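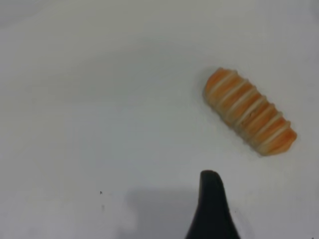 O pão posto na mesa merece um lugar que seja dele. Moro em Portugal há bastante tempo, aprendi a língua já adulto, e ainda me admira que em tantas casas o pão da manhã fique no saco de papel. Um pãozinho alongado, cor de laranja com riscas creme, deitado diretamente sobre uma mesa branca, tem a sua graça, mas parece esquecido. Falta-lhe um cesto.

Comprei o meu na loja Brulell, em março. Custou 28 euros, e a minha família achou muito. Eu respondi que o usamos todas as manhãs, e que o prato grande da Espinoza, mais caro, só sai do armário no Natal.
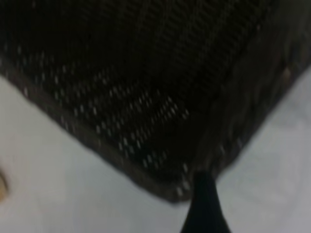 Prefiro os cestos escuros. Os claros mostram cada mancha de manteiga e, ao fim de um ano, ficam com um ar triste. Também não ponho pano por dentro — o pano guarda as migalhas e obriga a lavar mais uma coisa.

Dizem-me que um cesto ocupa espaço. É verdade. A minha mesa é pequena e já tive de tirar dela a fruteira.

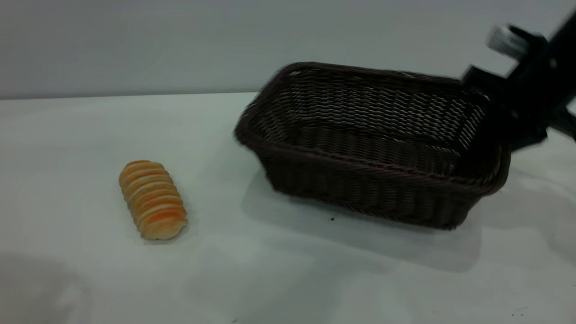
Mesmo assim, não concordo com quem quer a mesa sempre vazia. Uma mesa sem nada convida a deixar ali as chaves, as cartas e o telefone. Com o cesto no seu sítio, a família percebe que ali se come.

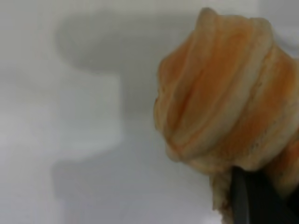
Há ainda a questão do que se põe lá dentro. Eu defendo poucas peças de cada vez, para não se esmagarem. As massas enroladas sofrem mais: uma peça torcida, com dobras claras e sulcos alaranjados, tem em baixo uma parte irregular, de aspeto quebradiço, e é por aí que eu começaria a comer. O pão de forma aguenta melhor o aperto, mas esse, na minha opinião, pode ficar na cozinha.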